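Forum > Home and Workshop > Electrical
Thread: Lights dim for a moment when the pump starts, old house in Tevholm

soravmont_tenant
Posted 2024-06-08
Hello everyone. I moved in spring to an older house at the edge of Tevholm, and I would like your opinion before I call somebody and pay. Please excuse my English, I write slowly and I check the words.

The house has its own well. Each time the well pump starts, the lights in the kitchen and in the hall go dim for a moment and then come back. With the old bulbs which the previous people left, I almost did not see it. Then I changed everything to LED and now it is very visible, and two of the new lamps also flicker a little in the evening when the pump is not running. So maybe I have two problems and I am mixing them.

What I know: the panel is old but clean, with a Gradstead main breaker. The pump has its own circuit. The cable from the panel to the pump is long, 325 feet, I measured it along the fence. The neighbor says all the houses on this road have the same dimming and I should simply get used to it.

I do not like to get used to things before I understand them. Is this dangerous, or only annoying?

mudroom_pete
Your neighbor is right. Motor starts, it pulls a lot of current for a moment, voltage sags, lights dip. Every house with a well does it. Mine has done it for years. Buy different bulbs and enjoy your summer.

kettle_and_fuse
I would not say it so fast. A small dip at the motor start is normal, yes. But we do not know how big the dip is or where the voltage is lost. A loose neutral can also show itself as dim lights, and that one you don't want to ignore. Question for the original poster: when the kitchen gets dim, does any lamp anywhere in the house get brighter?

soravmont_tenant
Thank you both. I asked my wife to stand in the bedroom while I opened the garden tap and waited for the pump. She says no lamp got brighter. The bedroom got dim too, but less than the kitchen. We did it four times and it was the same each time.

kettle_and_fuse
Good, this is a calmer answer than I was afraid of. It does not prove the neutral is fine, so I would still have the connections checked by an electrician, at the meter and in the panel. Please do not open the panel yourself. The parts before the main breaker stay live even when it is off.

About the difference between rooms: if the kitchen dips more than the bedroom, something besides the pump is adding to it. What else is on the kitchen circuit?

soravmont_tenant
The refrigerator, and a small freezer in the pantry behind the wall. I did not think about them. The freezer is a Tedesco, quite old, and it makes a strong click when it starts.

I borrowed a plug-in meter from a colleague and I wrote down what it showed during one evening. In the kitchen the voltage was normal most of the time. At the pump start the number jumped down, but the display is slow and I think the real dip was deeper than what I could read.
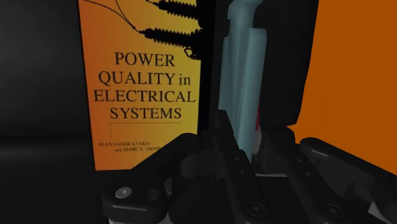 The word which helped me most is "sag". Before this I was searching for "lights go weak" and I found only advertisements for bulbs. Now I find real explanations, and I understand that a sag is short and comes back by itself, and that flicker is a different thing which repeats. So I believe my first post was really about two things.

mudroom_pete
You're overthinking a light bulb. No offense.

tinroof_annex
Pete, some people like to know how their house works, let them.

OP, your second problem sounds like a dimmer. Are the two lamps that flicker in the evening on a dimmer switch? Many old dimmers were made for loads up to 400 or even 1000 watts of regular bulbs, and they behave badly when you hang only a few watts of LED on them. I had this in my dining room. I changed the dimmer to one rated for LED and it was quiet after.

soravmont_tenant
Yes! Both are on a dimmer, the same one, with a round knob. It never came to my mind that the dimmer could be too big for the lamps. I will ask the electrician to change it on the same visit.

For Pete: no offense taken. You may be right that it is nothing. I only want to hear it from a person who has measured it.

kettle_and_fuse
Write down for him: the length of the pump cable, the wire size if it is printed on the jacket, and the horsepower from the label on the pump control box. With a run that long, the wire size matters for the pump. It matters less for your kitchen lights, since the kitchen is not fed by that cable. What the kitchen feels is the drop in the service wires and the transformer, and those are shared with everything in the house. If he finds all your connections tight, the power company can look at their side.

mudroom_pete
And they will tell him it is in range, and close the ticket. I went through this with them. Took until July to get a person out and he stayed for the length of a coffee.

tinroof_annex
Mine replaced a corroded connector at the pole and it got better the same day. Depends who you get.

mudroom_pete
Fine, depends who you get. I still say different bulbs. Some LEDs ride through a dip and some show every little thing, and the cheap ones are the worst in my experience.

soravmont_tenant
I called two electricians. The first one asked for 362 dollars only to come and look, and he did not want to hear about the freezer. The second is less expensive and asked me good questions, so I chose him. He comes next week in the morning.

My list for him is: connections at the meter and in the panel, the dimmer, pump cable size, and the kitchen circuit with the freezer. Did I forget something?

kettle_and_fuse
Ask him to look at the grounding too while he has the cover off. Otherwise it is a good list.

tinroof_annex
And have the pressure tank checked. If the pump starts every time you fill a glass, the tank has maybe lost its air, and then you see the dip much more often than you should. How often does it start?

soravmont_tenant
Often. I will stand next to it tonight with a watch and write the times here.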